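Tuesday, dye bench, morning

Finally got a proper look at the olive batch and I'm so pleased with it! The cutch and iron recipe we've been fiddling with since April gave a real khaki green this time, a bit grey in the shade and warmer near the window. Last round came out like wet cardboard, so this is a big step.

Notes before I forget them.

Fabric was the Mosell cotton twill, off the second roll. Dry weight 380 g for the test length. Scoured it for two hours with soda ash and a squirt of the plain soap, and the water came out the color of strong tea, so whoever says this twill is "ready to dye" has never boiled it. Rinsed until clear. Skipping the scour is what gave us those pale freckles on the first piece, I'm now sure of it.

Mordant: alum acetate, the usual strength, left overnight with the lid on. I stirred it before going home and again first thing. Then the chalk bath, quick dip, squeeze, no wringing. (Wringing leaves those star-shaped creases that take up extra color and then stay forever.)

Dye bath: weld first, then a weak cutch. I kept the weld well under a simmer the whole way. It's so tempting to turn it up when the yellow is coming slowly, but the one time I did that we got mustard. Lifted the cloth out when the yellow looked a little too loud, because the iron knocks it back hard.

Iron was 2 percent on the weight of the fabric, dissolved in a jar of warm water first and strained through a coffee filter. 18 minutes, moving the cloth constantly. The change happens in the first three or four minutes and it's a lovely thing to watch, yellow to moss to olive, and then it slows right down and you stand there wondering if anything's still going on. It is. Pull a corner up and compare it to the wet swatch every few minutes.

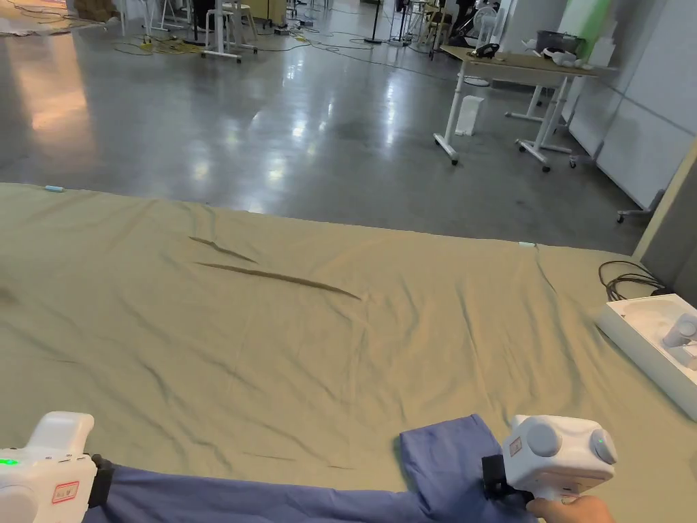

Next thing to sort out is the rinse. I did four cold rinses and one with the Furkum neutral wash, and the last water still had a faint tint when I held the glass up to the light. For the next batch I want to try a warm soak between the second and third rinse and see if that gets the loose iron out sooner. Too much iron left behind makes the cotton go harsh after a few months, as the old apron by the sink proves very well.

Rub test on the dry swatch: clean on white cotton, slight mark on damp white cotton. Better than the walnut by a mile.

Light test is set up in the south window, half of each strip under card. I put in the new olive, the old olive, the weld on its own and the indigo overdye. Weld alone will fade first, I'd bet lunch on it. The overdye is the one I'm most curious about. It looked almost black when it came out of the vat and dried to a deep spruce, and if it holds up I'd love to do a full length for the Sutden cushions.

Batch number in the book is 2131. I wrote it on the swatch card too, in pencil, since the marker bled into the last set and we couldn't read half of them.

Things that went wrong: forgot to wet the cloth out properly before the weld, so one end took the color slower. I caught it early and it evened up in the iron, but please soak for an hour at least, longer if the piece is folded. Also the big thermometer reads high. I checked it against the small one in boiling water and it's off by three degrees. There's tape on it now with a note.

Still to do
Order more weld, we're down to the last bag
Ask Mertens if the heavier twill comes unbleached
Scrub the iron pot and keep it well away from the madder pot (pink plus iron equals sad purple, ask me how I know)
Cut swatches for the sample ring, two of each
Try the same recipe on the linen scraps

Afternoon, quick addition: tried a linen scrap in the leftover bath with no fresh iron at all and it came out a soft sage. So pretty! Exhaust baths are worth keeping. I've saved the rest in the lidded bucket under the bench, labeled, and I'll run the wool yarn through it tomorrow morning if it hasn't started to smell.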